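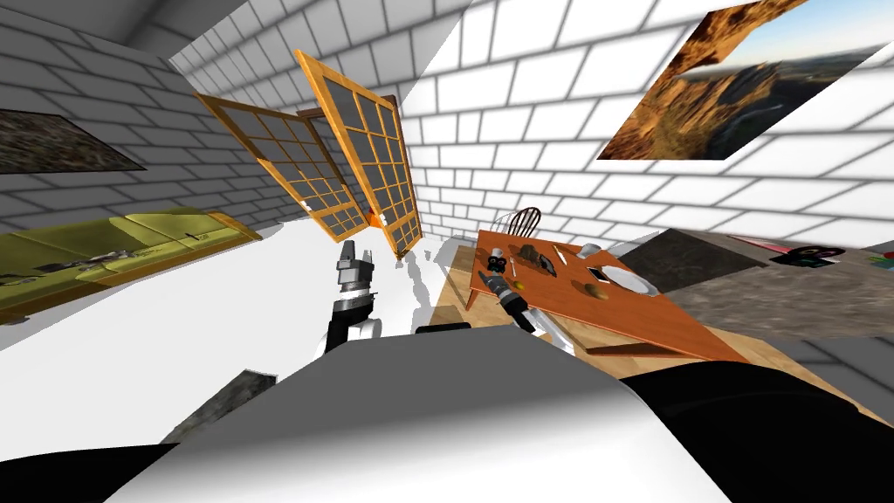 3. Draughts and heat loss in the ground floor rooms

For this part of the project I looked at how much warmth is lost through doors and walls in older terraced houses. I picked two houses in Tallura, both with solid brick walls and French doors at the back. Aisyah Tuhumury helped me with the readings.

We took the room temperature every evening in January, once with the curtains open and once with them drawn. The heating stayed on the same setting throughout.

3.1 Results

The first house used 504 units of gas over the month and the second used 215. The second house is smaller and had new door seals fitted in the autumn, so the two figures can't be compared directly. Drawing the curtains made a small difference in both – less than I expected.

3.2 Problems

One thermometer was too close to a radiator for the first few evenings, so I left those readings out. I also had no way to measure the wind, and the owner of the first house said the back room always feels colder when it blows from the east.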